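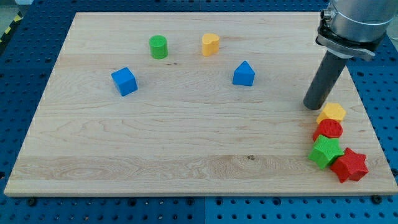

Painted shape blocks on a maple board: a blue cube, a green cylinder, a yellow heart and a blue house.

Home | Toys and Games | Woodcraft | Random article

Shape block

Reading time: 5 minutes

A shape block is a small solid, usually of wood, cut to a recognizable outline and painted a single color. Shape blocks are used in early teaching, in sorting games and in puzzles where each piece has a hole or recess of its own. They differ from building blocks mainly in their attitude to being stacked. A building block expects company on top of it, while a good many shape blocks have been cut so that this is out of the question.

The term covers plain geometric solids (cube, cylinder, triangular prism) as well as the so-called picture shapes, among them the heart, the star, the moon and the house. Makers sell the two kinds mixed together. Purists have objected to this for as long as there have been purists, and the makers have gone on selling them mixed.

Terminology

In the trade a shape block is sometimes called a form, a solid or a sorter piece. The last name is properly kept for blocks that come with a box to be sorted into, although once the box is lost, as it generally is, the distinction becomes hard to defend. Children tend to name the pieces by color first and shape second, so that a set with two blue pieces in it produces an argument sooner than a set with one.

Common shapes

Cube. The cube is the oldest and cheapest piece to make, being what is left when a square stick is cut to its own width. It rests equally well on all six faces and can be put away by anyone. It is also the piece most often borrowed for other purposes, such as holding a door or leveling a table.

Cylinder. Cut from dowel or turned on a lathe, the cylinder has two moods. Standing on its base it is among the steadiest pieces in the set. Laid on its side it will leave by the shortest route, and on a sloping floor it can be found under whatever piece of furniture is heaviest. The end faces show cut grain, which takes up paint unevenly, and even a well-painted cylinder may have a slightly rough top.

Heart. The heart is a flat outline given some thickness, and it is commonly laid on its face. It can also be stood up with its lobes in the air, a position that depends on how generously the maker has treated the point. A heart with a sharp point will not stand. A heart with a blunted point will, at some cost to romance.

House. The house block is a pentagonal prism, flat at the bottom and peaked at the top. It normally has no doors or windows, and children supply these without difficulty. Teachers like it because it can be described as a square with a triangle on it, and mathematicians put up with it. Of all the picture shapes it is the one most easily mistaken for something serious.

Materials and finish

Beech, birch and maple are the usual woods. Softer woods are easier to cut but dent at the corners, and a dented cube is soon a shape of its own. Blanks are sawn, sanded, given a slight rounding on the edges and painted. Matte paint is favored for classroom sets as it throws back less light and hides fingerprints for nearly a month. Gloss looks better in a shop.

Color is a matter of taste and habit. Some makers give each shape its own color, so that a child who knows one has more or less been told the other. Others repeat a color across several shapes on purpose, which obliges the child to look at the outline. Both schools have written at length about the harm done by the other.

The Plarkside set

The best-documented set is the one made at Plarkside by the firm of Zalewska, which had until then produced coat pegs. Its designer, Danuta Tomaszewski, was asked for 12 shapes and delivered 10, on the grounds that the remaining two (an oval and a slightly different oval) were a waste of wood. The firm printed the boxes for 12 anyway. Early buyers wrote in to ask for the missing pieces, and the surviving letters are polite to begin with.

A first run of 200 sets sold out in August, a bad month for toys, and the firm took this as a sign of genius. The second run was larger and sold slowly. A rival set by Fliletti followed, in brighter paint and with a heart so pointed that it was supplied with a stand. Collectors now pay more for the stand than for the heart.

The Plukville collection holds 1,524 loose shape blocks, left to the town in several sacks and cataloged by Biljana Georgiev. Her catalog sorts them first by shape, then by color, and finally under a heading that reads "chewed," by some distance the longest section.

Use in teaching

The usual exercise is to scatter a few blocks on a plain surface and ask for one of them by name. A pale wooden board serves well, since strong colors show up against it and the blocks make less noise than they would on a bare table. Fewer pieces are better at the start. Four is plenty, and many adults would be content to stay there.

Later exercises ask for a block by its position (the one behind the cube, the one to the right of the heart), which trips up the child sitting on the other side of the table and, quite often, the teacher. More advanced still is putting everything back in the box, an exercise on which the literature is thin.

Care and storage

Painted blocks are wiped with a damp cloth and dried. They should not be soaked, boiled or put through a dishwasher, although every collection includes a set that has been. Chipped paint can be touched up with a matching color, and the match will be wrong.

See also: Building block; Pegboard; Shape sorter; Coat peg

Last revised March 6, 2025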